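Section 3: Setting up and looking after the hand-held grippers
Momley paired gripper kit, guide revision 20 December 2024

Thin, round objects are a brilliant test of a gripper pair. If yours can manage chopsticks, they'll cope with most of what a kitchen has to offer! This section covers pads, pivots and the first check at the table.

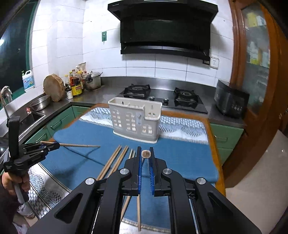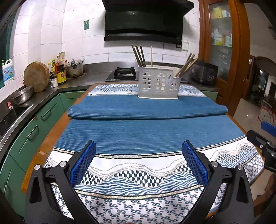 The blue pads on the gripper fingers, with a chopstick holder on the patterned blue cloth.

3.1 Before you start
Wipe each pad with a barely damp cloth and let it dry fully. Look closely at the ridges. Crumbs love to settle there, and a single grain of rice is enough to make a chopstick roll.

Caution: keep cooker rings off and cold while you work near them.

3.2 Checking the fingers
1. Hold the gripper by its handle and open the fingers as wide as they go.
2. Close them slowly. The two pads should meet along their whole length (lovely when it's right, and you'll feel it).
3. If one tip touches early, loosen the pad screws by a quarter turn, square up the pad and tighten again.
4. Wiggle each finger sideways. Any click means a pivot needs attention; see 3.4.
5. Repeat with the second gripper.

3.3 The chopstick check
1. Lay a few chopsticks loose on a cloth and stand the holder behind them.
2. Pick one up near its middle, then try again near an end.
3. Lower it into the holder and open the fingers gently.
4. Swap hands and have another go.

Note: polished chopsticks slip more than plain ones. Try both before you blame the pads.

3.4 Pivots
Put one small drop of Onier light oil on each pivot, work the fingers open and shut, and wipe off the extra. Never oil the pads. If the click is still there, order pivot set 757.

3.5 Replacing pads
Pads come in packs of 2, part number 2145. Always change both on a gripper together, as a fresh pad bites far better than a worn one. Wubit Tilahun at the Trummer workshop is happy to check a pair you're unsure of. The next pad inspection is due in February.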